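From the Fabric Desk: Cloth Collection Moves to the Second Phase

The garment handling group at Indstead has closed out the first phase of its cloth collection and started on the second. The total at the end of August stood at 3478 accepted recordings, all made by people working with a pair of hand-held grippers at a table. Kanchan Maurya, who runs the sessions, has set the order of items for the new phase, and t-shirts come first.

Each recording starts with one garment on a plain white surface. The operator holds a gripper in each hand and works through a single task, such as straightening a sleeve or making one fold. Then the garment is picked up, dropped and laid out again in a different state.
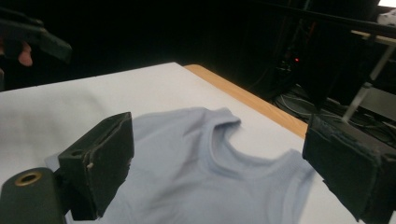 Operators have been asked to leave wrinkles in at the start. In the first phase many shirts were smoothed by hand before recording began, and the model trained on those recordings did poorly when a collar was turned under or a shoulder was bunched up. The new instruction is to give the cloth a light toss and accept whatever comes – within reason. A shirt that lands half off the table is reset.

Shifts are now 22 recordings long, followed by a break. The old shifts were longer, and Shalini Bajpai's review found that the last few recordings in each were slower and had more dropped grasps. Dropped grasps are still kept if the operator recovers and finishes the task. They are tagged so that the training team can include them or leave them out.

Small items are also on the list for this phase. Gloves, socks and caps behave differently from shirts, and there is much less cloth to hold on to. Fingers tend to fold over each other, and a grasp near the cuff can drag the whole glove along the table.
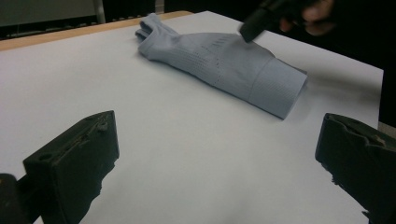

For these items the two grippers should approach one at a time. One touches down and steadies the cloth, and the other comes in once the first is still. Operators who tried closing both at once had to repeat up to 5 recordings in a shift.

Labels go into Wunusano at the end of each shift, using the item name, the starting state and the task. Please don't write free-text comments in the task field. Put them in notes, where Shalini will read them.

The next training run uses shirts only, with small items added in the run after that. Requests for shift times go to Kanchan.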